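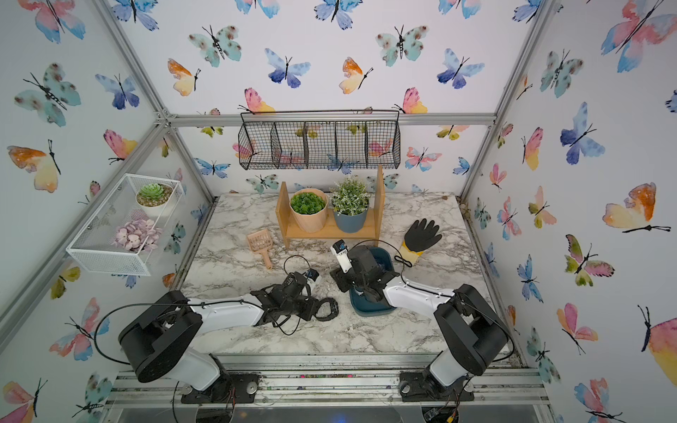

Potting corner is done, now tell me the stand is in the wrong place

Indoor Growing > Potting, Benches and Mess

glenys_t
I've finally stopped potting over the kitchen sink. My new corner has a marble-pattern top, butterflies on three sides (I was warned about the butterflies, I went ahead), a wire basket on the back wall and a low wooden stand for the two plants that get to live there. The one with small round leaves is in the pale pot and the white-speckled one is in the blue.

My problem is the stand. I've pushed it to the back so the front is free for the bowl and whatever I'm repotting, and now soil collects along the front of it. I sweep, it comes back. Do I move the stand, raise the stand, or lower my standards?

ewan_mck
Third option, every time.

But if you want a proper answer, take the stand out. You've built a work surface and then parked furniture on it. The plants can sit on a windowsill like everyone else's and you get the whole back half of the counter to work on.

glenys_t
The windowsill belongs to the cat. There was a negotiation in May and I lost.

rogelio_b
I disagree with Ewan, which will shock the regulars. A stand gets the pots up off the counter so you can wipe beneath them. My pots sat flat on a painted shelf for two winters and left rings I now have to describe to guests as a pattern.

What I'd look at is the front edge. Does yours have a gap under it, or does it go down to the counter?

glenys_t
There's a gap under the board, so things do get under there. I got down at counter level for a look, which my knees will be raising with me later.

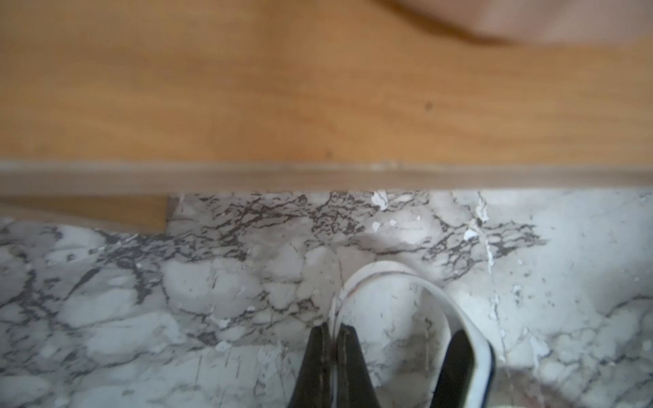 So it's mostly little white bits next to the wood, and a few tiny pale ones on the edge strip itself. I'm guessing perlite, as the last bag was a Quinlan mix and it's generous with the stuff. The trouble is the pattern. Between the gray veins and the white patches I can't tell what's dirt and what's marble until I put my hand on it. I have spent real time trying to brush away a vein.

sukran_s
I have the same sort of top and I'm fond of it for exactly that reason. It always looks a bit dirty, so it never looks very dirty. My sister has plain white and she lives like a lab technician.

For the white bits, use a slightly damp cloth and go along the wood, with the grain. A dry brush flicks them straight under the board, and then you need a ruler to get them out again. Ask me about my ruler.

ewan_mck
Please don't ask her about the ruler, there was a whole thread.

glenys_t
Damp cloth noted. Is the bare wood going to mind? I don't think I sealed it.

ivar_bach
Lurker, but I make stands like this on the side. If you don't know whether it's sealed, put a drop of water on the underside and see if it soaks in. Should it drink it up, give it 2 thin coats of whatever clear finish you like, and leave it until Friday before you put pots back. A damp cloth won't hurt it in the meantime. Standing water under a pot will.

Also, what's the slotted pink thing to the left of the stand?

glenys_t
That's the scoop! Bought as a litter scoop and promoted. It sifts lumps and bits of root out of old soil, and it cost less than the thing the garden store calls a soil sieve. It has never met the cat's side of the business. I've also tried keeping it propped against the stand with the handle sticking out, near the leg, so it isn't lying flat under everything else.
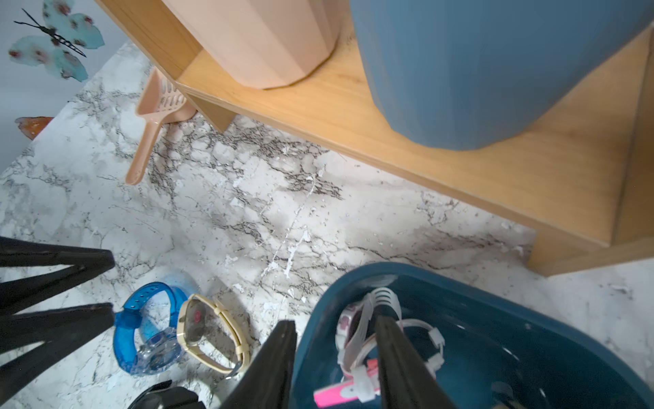
I like it better there, except that the handle lies across the counter just where I want to put my wrist. It could go up in the wire basket, but then I'd have to reach over both plants for it and I know how that ends. The speckled one has already lost a leaf to my sleeve.

rogelio_b
Hook on the end panel of the stand. Hang the scoop from that and the counter's yours again. The glove could go on it too. A black glove lying there with its fingers spread looks like it's waiting for someone.

sukran_s
No holes in the stand! She's got pots on it close enough to kiss already, don't give her something to snag on at the end as well. I'd stand the scoop in a tall jar at the side.

ivar_bach
A screw hook in an end panel that thick is fine if you drill a pilot hole first. Without one you may split it.

ewan_mck
So far we've added a hook, a jar, a cloth, varnish and a ruler. I'd like it recorded that I suggested removing one item.

glenys_t
Recorded. I'm going with the hook. The stand stays at the back, I'll pull it forward when I wipe, and the two pots are getting moved apart a bit so I can get a finger between them.

sukran_s
And the butterflies?

glenys_t
The butterflies aren't up for discussion.

rogelio_b
I wasn't going to say anything about the butterflies.

ewan_mck
I was.

Related threads
Perlite in the carpet, a support group
Has anyone used the Revon bench tray for more than one season?
Rings on painted shelves (with photos, be kind)
Speckled leaves losing their speckles
60 cuttings and one windowsill
The ruler thread (locked)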